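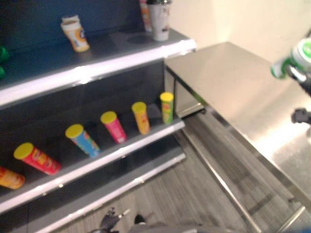 Notes from the shelf-stocking meeting, Fendeck back room, April 30, 2021

Present: Holger Ljungberg (store manager, chairing), Ulla Eide (day floor), Oda Grønli (evening floor), Oldřich Štěpánek (from Vulley, who look after the robot), and me, Hjørdis Dalen, on minutes again. I did ask if somebody else could have a turn and there was a lot of looking at the floor, so you get my version. If I've put words in your mouth, tell me before I pin this up by the lockers.

1. Last meeting's notes

Agreed as written, except that Oda wants it on record that she did not say the robot was "creepy." She said it was creepy at night with the lights half down. Noted, Oda!

The rubber mat for behind the till has come. The second scanner has not. Holger is chasing it.

2. How the snack bay is going

Most of our time went on this one. The robot has had the chip tubes on the middle shelf since February, working between the shelf unit and the steel table, and Oldřich brought a printout. It handled 71 tubes on its last full shift and needed a person to step in on 19 of them. Holger thought that was pretty good. Ulla thought it was 19 times she had to stop serving and walk over, and I have to say I saw her side of it, having been the one walking over the week before.

We went around for a while on what "step in" means. Oldřich's printout counts any time someone presses the pause button. Ulla says half of hers were customers asking if they could take a can while it was moving, and she paused it to be polite. So those aren't really the robot's fault, but they're still her time. Oldřich is going to split the number in two for next month so we can see which is which.

The tubes lie tilted back with the yellow lids pointing up and toward the back of the shelf. I asked if they could stand up straight like they did when we stocked by hand, as I think they look neater and you can see the flavor. Oldřich says the tilt is easier for the fingers to get around, and he'd like to leave it alone until the summer. Ulla said regulars find their flavor by color anyway and haven't complained. Left as is. I still like them standing up.

The order of colors along the shelf came up too. Evening shift has been moving the green ones away from the steel table end and day shift has been moving them back (this has apparently been going on for weeks, with each side thinking it was the robot). Green stays at the table end. Please don't move it, whatever you think of it there.

3. The steel table

Oda raised this and I'm glad she did. People have been putting things down on the table between jobs: coffee, price guns, once a whole box of receipts rolls. It's a good flat table at exactly the right height and we all miss having it. But the robot needs the top clear, and when it isn't, it just stops and waits, and then it's a pause on Ulla's printout.

Holger offered to buy a small folding table for the rest of us. It can go by the stock room door. Everybody was very happy about this, more than I'd expect over a table. Oda will measure the gap first so we don't end up with one that blocks the door.

The space between the shelf and the table also needs sweeping by hand. The machine from Won that does the main floor won't fit in there. Oda asked whose job that is now, and the true answer was that it had been no one's. Going on the evening list, and Holger will take something off the evening list in exchange. He said that out loud and I wrote it down.

4. Hours and who does what

The item we all came for, I think. Holger started by saying that no one's hours are being cut on account of the robot, and that he has that in writing from the owners. Ulla asked to see it in writing. He'll put a copy in the folder.

What has changed is the kind of hours. Ulla used to do the stocking first thing, before the doors opened, with the radio on, and she said it was the nicest part of her day. Now she's on the till for that stretch and stocking has turned into watching. I hadn't thought of it like that, being someone who hates stocking, and I could see Holger hadn't either. My back is a lot better since February and I said so, but I also don't want to be the reason Ulla loses her mornings.

We talked about it for a good long time and what we came to is a trial. Ulla takes back the drinks and the cup noodles by hand in the mornings, and the robot sticks to the tubes. Oldřich has no objection. He said, quite cheerfully, that odd shapes are where it struggles most and he'd sooner it got good at one thing.

Oda asked about pay for whoever minds the robot. The evening person is expected to know the pause, the restart and the two-page fault sheet, and that's more than she was hired for. Holger agreed it's extra skill. He can't promise a figure but will ask the owners and come back with a yes or a no by our next meeting. Oda wanted "a yes or a no" written down exactly like that, so there it is.

5. Training

Oldřich can do 2 more training slots here in the shop, one for days and one for evenings. He asked that people come with questions. I have over a page of them already. The main thing I want covered is how close we can stand while the hands are moving, as we've all been told slightly different things. Until then the rule is: press pause first, wait for both hands to stop, and only then reach for the shelf. That goes for picking up a dropped tube off the floor too.

Ulla asked if the fault sheet could be rewritten in normal language. Three of us couldn't say what "regrasp timeout" meant. (It means it couldn't get hold of the thing and gave up.) Oldřich laughed and said fair enough. He'll send a draft and Ulla will go through it with a pen.

6. Any other business

Datov have asked to bring some people around to watch it work. Holger is okay with that if it's before opening and they stay behind the counter. Ulla is not okay with it if it's during her mornings. Holger will suggest an afternoon.

Oda's parking space: still not solved.

To do

Holger: letter about hours into the folder, ask owners about pay, folding table, second scanner, write to Datov.
Oldřich: split the pause numbers, new fault sheet draft, dates for training.
Oda: measure by the stock room door.
Ulla: tell us how the mornings go, red pen on the fault sheet.
Me: type this up, new evening list with the sweeping on it.

Next meeting same room, and Holger is bringing the cake this time.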